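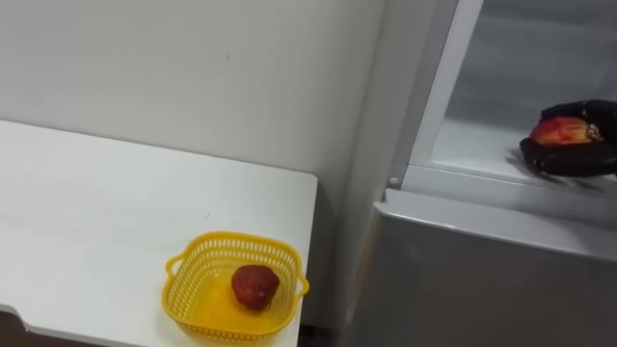 Bd. 2, S. 718

Kontingentvertrag (Tourismus)

Der Kontingentvertrag, auch Allotmentvertrag oder Zimmerkontingentvertrag, ist eine Vereinbarung zwischen einem Beherbergungsbetrieb und einem Reiseveranstalter oder einem anderen gewerblichen Abnehmer. Der Betrieb hält für einen bestimmten Zeitraum eine festgelegte Zahl von Zimmern oder Betten zu vorab vereinbarten Preisen bereit. Der Abnehmer darf diese Einheiten im eigenen Namen weiterverkaufen und nicht verkaufte Einheiten bis zu einem bestimmten Zeitpunkt vor der Anreise zurückgeben.

Begriff und Abgrenzung

Vom Kontingentvertrag im engeren Sinn wird der Garantievertrag unterschieden, bei dem der Abnehmer die gesamte Kapazität unabhängig von der tatsächlichen Belegung bezahlt. Der Preis je Einheit liegt dort in der Regel niedriger, das Auslastungsrisiko trägt der Abnehmer. Mischformen sehen eine Mindestabnahme vor, über die hinaus ein Rückgaberecht besteht.

Bei der Einzelanfrage (on request) wird keine Kapazität vorgehalten. Der Betrieb entscheidet über jede Buchung gesondert. Ebenfalls abzugrenzen ist die Option, eine befristete Vormerkung für eine einzelne Gruppe, die ohne Bestätigung mit Fristablauf erlischt.

Vertragsinhalt

Üblicherweise geregelt werden Zimmerkategorie, Belegung, Verpflegungsart, Saisonzeiten, Nettopreise, Kinderermäßigungen, Zahlungsziel und Rückgabefrist. Die Saisonzeiten werden meist tabellarisch in einer Anlage geführt. Bei beweglichen Terminen, etwa Ostern oder Ramadan, müssen die Zeiträume für jedes Vertragsjahr neu festgelegt werden. Fehlt eine solche Anpassung, kann für dieselbe Nacht mehr als ein Preis ableitbar sein; viele Verträge enthalten für diesen Fall eine Rangfolge der Anlagen.

Rückgabefrist

Die Rückgabefrist (release period) bezeichnet den Abstand zwischen dem letzten Rückgabetermin und dem Anreisetag. Nach ihrem Ablauf fallen nicht belegte Einheiten je nach Vertrag entweder selbsttätig an den Betrieb zurück, oder sie gelten als fest abgenommen. Die erste Variante wird als automatischer Verfall bezeichnet, die zweite setzt eine ausdrückliche Rückgabeerklärung voraus. In der Hauptsaison sind längere Fristen verbreitet als in der Nebensaison.

Maßgeblich ist der Zugang der Erklärung beim Betrieb, sofern nichts anderes vereinbart ist. Bei elektronischer Übermittlung wird häufig der Zeitstempel des Reservierungssystems herangezogen. Verträge mit Partnern in einer anderen Zeitzone sollten die maßgebliche Ortszeit nennen.

Verkaufsstopp und Überbuchung

Manche Verträge räumen dem Betrieb das Recht ein, den Verkauf aus dem Kontingent für einzelne Termine auszusetzen (stop sale). Bereits bestätigte Buchungen bleiben davon unberührt. Ein häufiger Streitpunkt sind Buchungen, die beim Abnehmer vor, beim Betrieb jedoch erst nach Eingang der Stoppmeldung registriert wurden.

Kann der Betrieb ein bestätigtes Zimmer nicht bereitstellen, sehen die Verträge meist eine Ersatzunterkunft gleicher oder höherer Kategorie am selben Ort und die Übernahme der Transferkosten vor. Ansprüche des Reisenden gegen den Veranstalter richten sich nach dem Reisevertrag und sind vom Innenverhältnis zu trennen.

Berechnung

Die Kapazität wird in Zimmernächten angegeben. Ein Kontingent von 15 Zimmern über 200 Nächte entspricht 3.000 Zimmernächten. Werden davon 718 fristgerecht zurückgegeben, verbleiben 2.282 Zimmernächte beim Abnehmer. Im Garantievertrag wären dagegen sämtliche 3.000 zu vergüten.

Beispiel aus der Praxis

Der Veranstalter Fillow führte in Larkenbridge zwei Vertragsformen nebeneinander: Für die Monate ab Mai galt eine Mindestabnahme, für den übrigen Zeitraum ein Kontingent mit automatischem Verfall. Bradley Rudd beschreibt dieses Vorgehen als gestuftes Kontingent und ordnet es den Mischformen zu. Im benachbarten Pritatbridge wurde ausschließlich auf Anfrage gebucht.

Technische Abwicklung

Kontingente werden im Reservierungssystem als eigene Bestände geführt, getrennt vom freien Verkauf. Channel-Manager gleichen Verfügbarkeiten zwischen mehreren Vertriebswegen ab. Bei gemeinsam genutzten Beständen entfällt die feste Zuteilung; der Abnehmer erhält dann lediglich Zugriff auf die jeweils freie Kapazität, häufig zu tagesaktuellen Preisen.

Siehe auch: Bettenbank, Nettorate, Option (Reservierung), Stornierung, Vorauszahlung

Bearbeitungsstand: 13. Oktober 2020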